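Render box drops off the network overnight - my running log
Kotel help board, ticket still open as of 24 Feb 2025
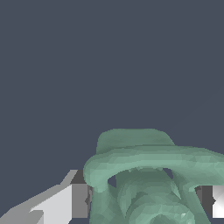 What's going on

Okay, so I've been fighting this for way too long and I'm writing it all up in one place, partly so the Kotel folks can see it and partly so I stop testing the same thing over and over. I do 3D work from home and I have two machines. One is the desktop I sit at. The other is an older tower in the hall closet that does my overnight renders and holds the shared project folder. Both plug into a little Plivance switch, and the switch goes to the router from Wusbridge, my internet company.

Every night, at some point after I go to bed, the closet tower disappears from the network. It's still on. The fans are going, the render keeps running, the files get written to its own disk just fine. But from my desk I get "network path not found" and the Kotel backup job fails with error 8, which the manual lists as "destination unavailable." Thanks, manual.

If I unplug the cable and plug it back in, everything's fine again until the next night.

Stuff I tried first

Restarted everything. Router, switch, both computers, in that order and then in the other order. Worked all day, gone by morning.

New cable. I had a spare one in the junk drawer, so I swapped it in and ran it the same way along the baseboard. No change.

Different port on the switch. I moved the tower from port 2 to port 4. No change, except now my printer is on port 2 and it's never had a problem there, so I think the ports are okay.

Turned off sleep. It was already off! I turned it on and off again anyway, and did the same with the hard disk timer and the screen timer. I also dug into the network adapter settings and unchecked the box that lets the computer turn the adapter off to save power. I really thought that was going to be it. It bought me one good night and then the tower was gone again the next morning (with a failed backup waiting for me, of course).

Reinstalled the Kotel client. Somebody on this board suggested that in an older thread. I don't see how the backup program could knock the whole machine off the network, but I did it. Same error 8.

What the logs say

This is where it gets more interesting. I let a ping run from my desktop all night and saved it to a text file. The replies are perfect, perfect, perfect, and then they just stop. No slow ones leading up to it. In the event log on the tower, right at the same time, there's a line saying the network link has been disconnected, and a few seconds later one saying it was established at 10 Mbps. It's supposed to be 1000! So the link isn't really dead - it comes back at a crawl and then nothing can talk over it.

I checked the light on the switch before I touched anything the next morning. Amber. It's green when things are working. I'd walked past that light every single day and never looked at it.

What I changed after that

I went back into the adapter settings and found something called "Energy Efficient Ethernet," plus another one called "Green Ethernet." Both were on. I turned off both of them. Then I went looking for a driver, and the one I had was from before I even owned this tower, so I put the newest one on. Heads up if you do this: the new driver flipped both of those settings back on, so go check them again afterward.

I left speed on auto. I've read that people force it to full speed, but the help text for my adapter says not to, so I'm leaving that alone for now.

Where it stands

Four nights in a row with no drop. Backup finished each time, light is green in the morning, ping file has no gaps. I also set the backup to start an hour later so it doesn't pile on while a render is writing frames, but I did that on the last night only, so I don't think it gets the credit.

I'm keeping the ticket open, though. I had a stretch like this last July and then it came right back, and back then I hadn't changed a thing.

Two questions for whoever picks this up:

Can the Kotel client retry on error 8? Right now it gives up the first time and waits a whole day. Even a second try after ten minutes would help a lot.

Has anybody run the Echeverri switch in place of the Plivance one? Mine is getting old and I'd rather buy something now than find out in the middle of a deadline. I only need five ports and it has to be quiet, the closet is right next to the bedroom.

I'll post the ping file if anyone wants it. It's long.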